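How to observe a variable star with binoculars

Pemton Observatory welcomes brightness estimates from members of the public. No previous experience is needed, and a pair of binoculars is sufficient for most stars on our list.

Before you begin, print the finder chart for your chosen star and allow your eyes 2 full minutes in darkness for each page of notes you have read under a bright lamp. Beginners should start with chart 56, as its comparison stars are easy to locate.

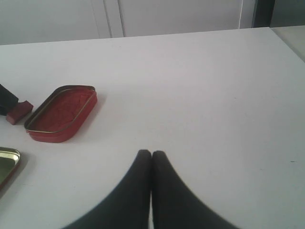
Find the variable and choose two comparison stars from the chart, one slightly brighter and one slightly fainter. Look from one to the other — do not stare — and judge where the variable falls between them. Decimal points are left off the charts, so a star marked 56 has a magnitude of 5.6.

Write down your estimate at once, with the time in Universal Time and the chart number. Do not consult earlier estimates first.

Completed forms should be sent to Rekha Murthy, Observations Section, by the end of May. Observers using chart 161 should also state the size of their binoculars.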